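Gripper slips off the knob in sim, then the arm winds up and faults
Simulation > Contact and grasping

saoirse_r
Posted 10/21/19

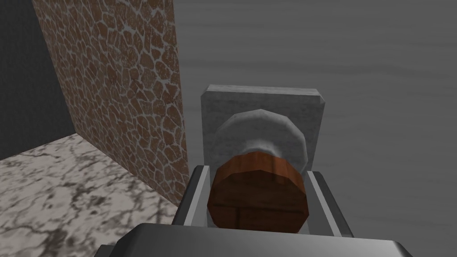
Wrist view, fingers on either side of the knob, not fully closed yet

OK so this one has eaten my whole weekend. I'm running the Allance arm in sim on a door opening task. Approach is fine, alignment looks fine to me, fingers close, wrist starts to turn and then the knob just squirts out. The controller keeps pushing against nothing, the wrist goes past its limit and I get a joint fault. Happens on 4 out of every 20 runs, always during the turn. Same seed gives me the same failure, so at least it's repeatable.

I already raised the friction on the finger pads (twice!) and it made no difference at all. Anyone?

halfdan_th
What's the collision shape on the knob? If it's as faceted as it looks there, your fingers may be landing on an edge and not a flat. Friction won't save you if you've only got a line of contact.

saoirse_r
Collision mesh is the same as the visual one. I didn't make it, it came with the Ronano door set.

ma_eunseong
I'd bet against the mesh. I use the same set and turn that knob all day. Look at your grip force during the turn, I think it's sagging when the wrist load comes on. What's your force limit?

saoirse_r
40 N, and the log says it's holding right up until the slip.

ma_eunseong
The log says the command is holding or the measured force is holding? Those are two different columns and the names are terrible.

halfdan_th
Still think it's the mesh. Swap in a plain cylinder and run the same seeds, it takes five minutes.

diarmuid_s
Can I be the boring one. Whatever makes it slip, the arm should not be driving the wrist into its limit with nothing in the fingers. We had that on the real arm at Heffernan last November and it cracked a coupling. Put in a check on finger gap and stop the turn if it closes past the knob width. Do that before anybody runs this policy on hardware.

ma_eunseong
Sure, but that's a separate problem and she asked about the slip.

diarmuid_s
It's the one that breaks things though.

saoirse_r
Right, so. Halfdan, tried the cylinder, same seeds, down to one failure. So partly the mesh! Eun-seong, you were also right, I was reading the command column (argh). Measured force drops at step 3,841 on the seed I've been staring at, just before it lets go. Adding the gap check tonight, Diarmuid.

halfdan_th
One left over could be the solver. Try halving the timestep.

ma_eunseong
Or fix the force loop first and then touch the timestep. Please don't change both at once.

aine_nb
Following this, I get the same fault on the Niltmont drawer task. Is the gap check something you could post when it's done?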